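Section 4: Setting Up Your Praltus Soundbar and Wireless Subwoofer

Read this section through before you connect anything. It covers placement, cables, first power-on, subwoofer pairing and the basic sound settings. Wall mounting is covered in Section 5. If you bought the soundbar without the subwoofer, skip steps 12 to 16.

Before you start

Take all the parts out of the carton and check them against the packing card. You should have the soundbar, the subwoofer, two power cords, one HDMI cable, one optical cable, the remote and a pair of batteries. The two power cords are the same and can be swapped. Keep the foam end pieces in case the unit has to be shipped for service.

Remove the clear film from the front display. Leave the rubber feet on the underside of the soundbar unless you plan to mount it on a wall.

CAUTION: Do not plug in either power cord until you are told to. Connecting the HDMI cable while the unit is powered can cause a loud pop through the speakers.

Placing the soundbar

1. Set the soundbar on a flat surface directly below the TV. The front edge of the bar should line up with the front edge of the furniture, or stick out very slightly. Sound that has to travel across a few inches of shelf loses some of its clarity.

2. Check that the bar does not block the remote sensor on the TV. On many sets this sensor is along the bottom edge of the screen. If it is blocked, raise the TV or use the IR repeater setting described in Section 7.

3. Leave at least 2 inches of open space behind the bar for the cables and for air to move.

4. Do not put the bar inside a closed cabinet. A cabinet with an open front is fine.

Placing the subwoofer

5. Stand the subwoofer on the floor with the port facing into the room. Low sounds are hard to locate by ear, so it does not need to be next to the TV. It does need to be within 19 feet of the soundbar with no brick or concrete wall in between.

6. Keep it at least 15 inches from the nearest corner to begin with. A corner makes the bass louder but also less even, and speech can start to sound boomy. You can move it closer later if you want more weight.

NOTE: Do not stand drinks, plants or food on top of the subwoofer. The cabinet vibrates at normal volume and things will creep toward the edge. Snacks belong on a separate table.

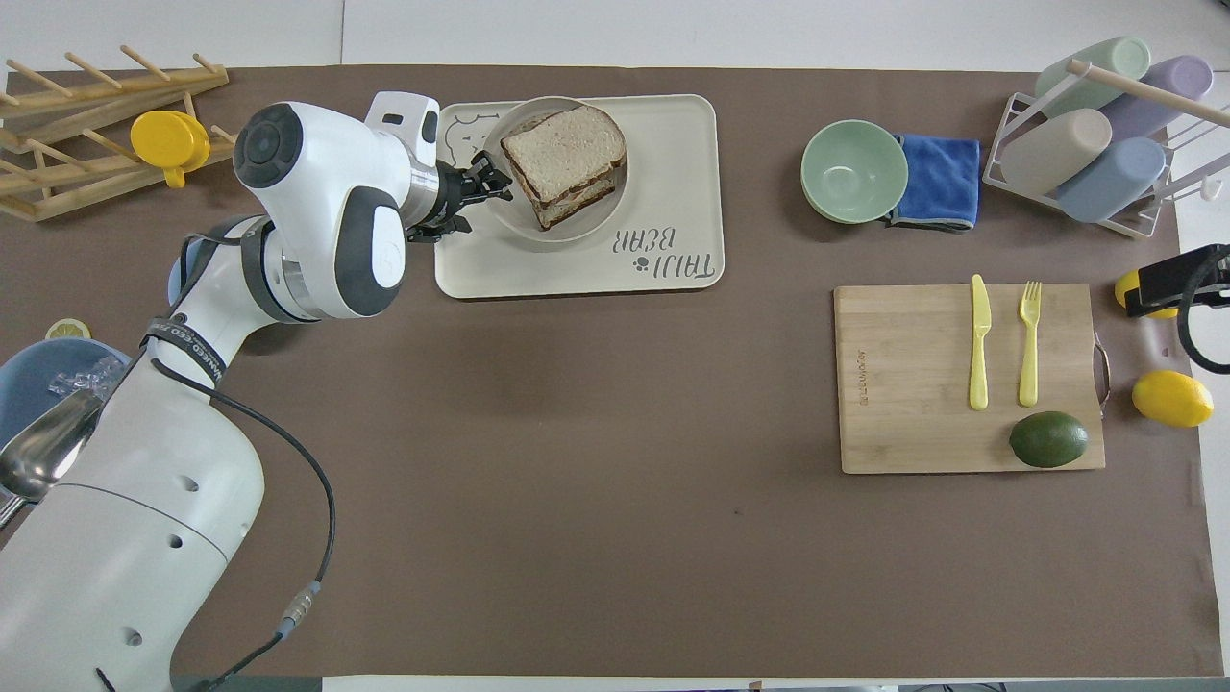 Fig. 4-2. Sandwich on a plate, with an open gripper at its left edge.

Connecting to the TV

Use the HDMI connection if your TV has a port marked ARC or eARC. It carries sound from every source plugged into the TV and lets the TV remote control the volume. Use the optical cable only if there is no such port.

7. HDMI: Plug one end of the HDMI cable into the port marked TV OUT on the back of the soundbar. Plug the other end into the ARC or eARC port on the TV. The other HDMI ports on the TV will not work for this.

8. Optical: Pull the small plastic caps off both ends of the optical cable. Match the shape of the plug to the shape of the socket and push until it clicks. Do not bend the cable sharply.

9. Plug the soundbar power cord into the bar first, then into the wall outlet. The standby light turns red.

10. Turn on the TV. Open its sound menu and choose the external speaker or receiver option. The wording varies from one TV maker to the next. If there is a separate switch for HDMI control, turn it on.

11. Press POWER on the soundbar remote. The display shows HELLO and then the name of the input. If it shows BT or AUX, press INPUT until you see ARC or OPT.

Pairing the subwoofer

The subwoofer is paired at the factory and should connect without help.

12. Plug in the subwoofer. The light on the back blinks blue slowly.

13. Wait. When the light stays solid blue, the link is made and you can go on to sound settings.

14. If the light is still blinking after a full minute, hold the PAIR button on the back of the subwoofer until the blinking becomes fast.

15. On the remote, hold the BASS + button until the display shows SUB PAIR.

16. When the display shows SUB OK, let go. If it shows SUB FAIL, unplug both units, move the subwoofer closer and start again from step 9.

NOTE: A Wi-Fi router sitting right beside the subwoofer can interrupt the link. Move the router a few feet away — this clears up most dropouts.

Setting the sound

17. Play something with a lot of talking in it and set the volume where you would normally listen. The volume scale runs from 0 to 70.

18. Press MODE to step through Standard, Movie, Music and Voice. Start with Standard. Voice cuts the bass and raises speech, and works well for news or for late evenings.

19. Adjust the bass with BASS + and BASS –. Each input remembers its own level, so the setting you make for TV will not carry over to Bluetooth.

20. If lips and speech do not match, open SETUP, choose DELAY and raise the value one step at a time. Check the TV menu as well, as some sets add a delay of their own.

CAUTION: Turn the volume down before changing inputs. Phones and game consoles can be much louder than the TV.

If you have no sound, check the MUTE light first, then the input, then the sound menu on the TV. A full fault table is in Section 9.

Praltus Home Audio | Customer Support | Guide revised 25/07/2025 | © Praltus. All rights reserved. | Back to top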